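论坛 › 居家办公 › 桌面与台面

主题：白色台面用久了发黄，换板还是贴膜？

楼主 半截粉笔
租的工作间有一张白色长桌，用了三年，靠窗那头明显发黄，另一头还是白的。桌面没有鼓包，边也没开，单纯颜色难看。问过两家，换整块台面报价 3,000，贴哑光膜师傅上门 2,000 不到。想听听用过的人怎么说，膜到底能撑多久。

2楼 Kvaran
贴膜不建议。我贴过一次，第一年还行，第二年放热水杯的位置起了一圈印子，揭的时候胶留在板上，清了一个周末。

3楼 阿桐搬砖
先分清是脏黄还是老化黄。拿小苏打糊抹一小块，放十分钟擦掉，颜色变浅就是表面积垢，不用花钱。如果一点变化没有，那是板材本身晒黄的，擦没用。

4楼 半截粉笔
回3楼：试了，没变化。估计是晒的，下午三点以后太阳正好照到那一头。

5楼 lasol_63
晒黄的话换什么都一样，窗户不处理，再过三年还得发一次帖。先装个卷帘，几十块的事。

6楼 Zeker
不同意5楼说换什么都一样。板和板差很多，我办公室两张桌子并排放，同一扇窗，一张黄了一张没黄。买的时候问清楚表面耐光等级，卖家答不上来的就别买。另外白色也分冷白暖白，暖白黄了不太看得出来，冷白稍微变一点就很扎眼。

7楼 Godfrey Rweyemamu
我做室内翻新，说几点实际的。
台面上如果有开口（过线的、装支架的），贴膜要加钱，转角处容易翘，翘了就进灰。直边的桌子贴膜问题不大。
换板的话，开口位置要提前量好给工厂，现场切白板很容易崩边，崩了补不回来。
墙面也是白的话，新台面装上去会显得墙旧，这个很多客户事先没想到。最好拿一块样板靠墙放两天，早晚各看一次再定。

8楼 半截粉笔
回7楼：前沿有没有开口影响这么大吗？我那张是直边，没开口，但是后面打算在前边开两个缺口装支架。

9楼 Godfrey Rweyemamu
打算开就一次开好再说表面的事。先贴膜后开口等于白贴。缺口的内侧要封边，不封的话时间一长会吸潮，边上先发胀。

10楼 小满不满
我们六月刚换完白台面，前沿就开了缺口，当时选的哑光。墙板也是白的，一起换的，所以没有色差。
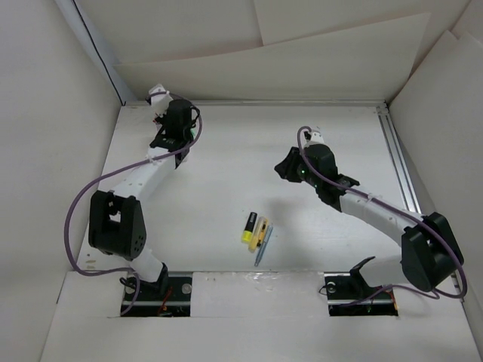
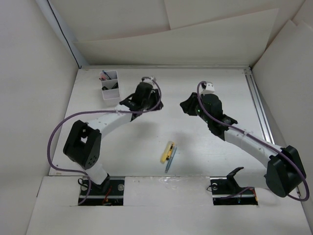
白台面，缺口在前沿，看第一张。

11楼 半截粉笔
谢谢，缺口的样子跟我想的差不多。你们封边了吗？哑光的脏了好不好擦？

12楼 小满不满
封了，师傅自带的封边条，另外收了点钱。哑光的擦起来比亮面费劲，铅笔印和鞋油最麻烦，别用钢丝球，会擦出亮斑。我们用湿布加一点中性洗洁精，再用干布收一遍。

13楼 Kvaran
哑光白我劝退。手上的油全吃进去，夏天胳膊搭过的地方一个月就灰了。亮面虽然反光，一擦就干净。

14楼 阿桐搬砖
亮面反光很伤眼，顶上装灯管的屋子坐一下午头疼。13楼可能是桌子上方没有灯。

15楼 Kvaran
有灯，装在侧面。所以我说的是擦洗的问题，眼睛的问题调灯就行，油渍调什么都没用。

16楼 Zeker
你们俩说的都成立，看用途。写字看屏幕选哑光，做手工用胶水颜料的选亮面。还有一种办法，买 Oswood 那种浅灰垫子铺在常用的那一块，脏了只换垫子。

17楼 lasol_63
铺垫子的话黄得更明显，遮住的地方不黄，露出来的继续黄，哪天把垫子拿开就是一个方块印。我妈家餐桌就这样。

18楼 Zeker
那就一直别拿开。

19楼 半截粉笔
汇总一下我现在的打算：卷帘先装，网上看了，9 天发货。台面换哑光白，前沿缺口在工厂开，带封边。墙不动，样板靠墙看两天再定冷白暖白。旧板有人要吗，可以自提，长边黄了一截，别的没毛病。

20楼 Godfrey Rweyemamu
量缺口的时候记得把底下的桌架横梁算进去，我见过开完发现正好压在横梁上的，装不了东西。还有，问工厂要加工图，签字之前自己拿卷尺对一遍。

21楼 半截粉笔
横梁这个真没想到，刚去看了，离前边 16 厘米，应该够。

22楼 阿桐搬砖
旧板在哪个区？我想拿来做阳台的隔板，黄不黄无所谓。

23楼 半截粉笔
在 Lasolside 这边，二楼，没电梯，得两个人抬。私信你地址。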